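Flivus Teardown Cell: Setup and Care FAQ

9 min read

We use cookies to remember your language and to count visits. By staying on this page you accept them. Manage settings

Last updated 28 November 2018

These are the questions we get most often about the Flivus cell, the two-arm bench that takes memory modules and other parts out of used desktop computers at our Haltoston shop. The answers cover daily setup, regular care and the repairs an operator can do without calling in service.

Who is allowed to set up the cell?

Anyone who has done the two-day operator course and has a login for the controller. Changing a taught position needs a supervisor login. If you only have the operator login you can start, stop and home the arms, and you can run saved programs.

What order do I power things on?

Turn on the air first and wait for the gauge to settle. Then the controller cabinet, then the bench monitor. Release the emergency stop last. If the stop is released before the controller has finished loading, the arms will report a brake fault and you will have to start over. It does no harm, but it takes a while.

Home the left arm before the right one. They share space over the middle of the bench, and the homing program assumes the left arm is already out of the way.

How does the computer have to be placed?

On its side with the open side up. Take the side panel off by hand before you load it, the arms don't do that step. Set it at the angle marked on the bench rails for that case type. The angle looks odd to new operators, but it lets the gripper come down in line with the memory slots without turning the wrist past its limit.

Tie back any cables that stand up above the edge of the case. Drive cables are the usual problem.

Why does the program stop at "seek slot"?

The arm is looking for the top of the memory slot and has not felt it where it expected to. In most cases the tower has been pushed a little out of place during loading. Stop the program, put the case back on its marks and run the step again. If it stops at the same point on a second tower, check the fixture plate before you change anything in the program.

How do I check the fixture plate?

The plate holds the module between slotted blocks while the arm changes its grip. Wipe the plate and the slots with a dry cloth. Push on each block with a finger - none of them should move. If one does, snug its screw, then run the program called PLATE CHECK. It touches the posts and compares them with the saved values. A difference shown in yellow can be accepted. Red means the plate itself has shifted and has to be taught again under the supervisor login.

Do not use oil or spray cleaner on the slots.

What does a normal setup look like?

Use the bench at Haltoston for comparison. The tower lies open in the middle of the rails and the fixture plate sits flat with a board held across its slotted holders. On this tower the socket frame is open and the processor is out.

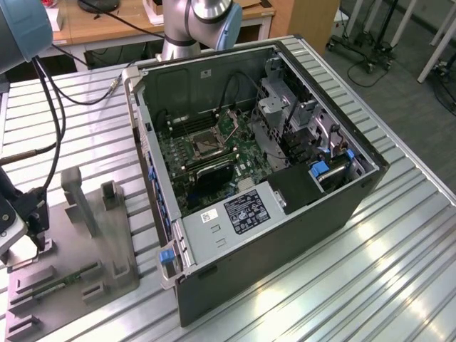

How often do the gripper fingers need changing?

Look at them at the start of each shift. Change them when the flat inside face has a groove you can catch with a fingernail, or after 14 days of use, whichever comes first. Always change both fingers together. After the change run FINGER ZERO, or the gripper will close too far and mark the edge of the board.

What about the cables on the arms?

Move each arm by hand through its full range once a week with the power off and watch the cable loop. It should not pull tight or rub on the housing. Nothing should lie across the rails in the path of the gripper while a program is running. If you find a worn spot, tag the arm out and call service. Tape is not a repair.

Can I run one arm while the other is being serviced?

No. The controller will let you if the guard key is turned, but our rule is that the whole bench is off while anyone has hands inside it.

Where do I get spare parts?

Fingers, slotted blocks and screws are in the Flodo parts drawer under the controller. Sign out what you take. Anything else is ordered through Kiani and normally needs a week. We ran short of fingers in July, so please don't take the last pair without telling the supervisor.

Get new answers by email. Enter your address to join the newsletter.

Comments (3)

benchside_k
The homing order should be on a sticker on the cabinet. I had the right arm go first and had to back it off by hand.

tworails
Does PLATE CHECK work with a module still in the holders? Ours gives red every time.

Reply from page editor
Take the module out first. We will add that to the plate section.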